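Witillow Robotics Club - FAQ
Updated August 23, 2024

Who can join?
Anyone in grades 7 and up. No experience needed, no tryout.

When do you meet?
After school, room 6, till the late bus. Summer hours ended in July.

Do I have to know how to code?
No. Plenty of people start on grippers and wiring and pick the code up later. Bring a laptop if you have one, if not we share.

What's the fall project?
Small flat stuff. Card holders, sleeves, thin pages - things the arm is bad at. Teams of 3, one task per team, you write up your own results.

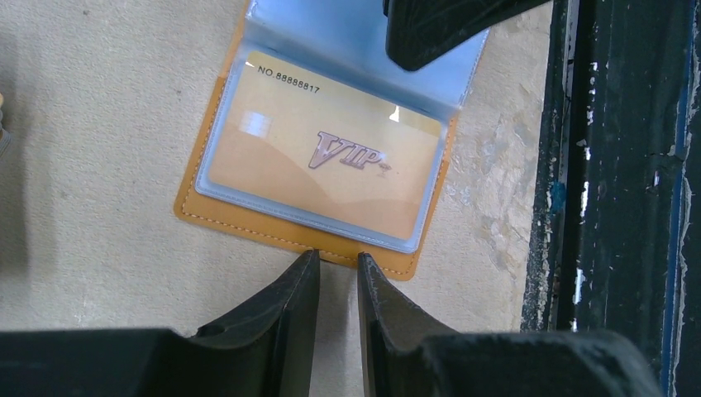
Zixuan Cheng

Why a card holder?
Clear pages bend and they throw glare, so the wrist camera gets a white patch right on top of the card. Good practice. Harder then blocks, which everyone did last year.

Can I bring my own object?
Yes if it's flat and you don't mind scratches. Nothing with a real name or account number on it please. Ask Dehua Qiu first.

Is there a competition?
Yes, the Altard meet in spring. Teams get 8 minutes on the table. Rules not out yet, will post when they are.

Cost?
Free. Meet shirt is extra, price TBA.

I missed the sign up. Now what?
Just come by. Forms are in the tray by the door, need a parent signiture before you run the arm - watching is fine without.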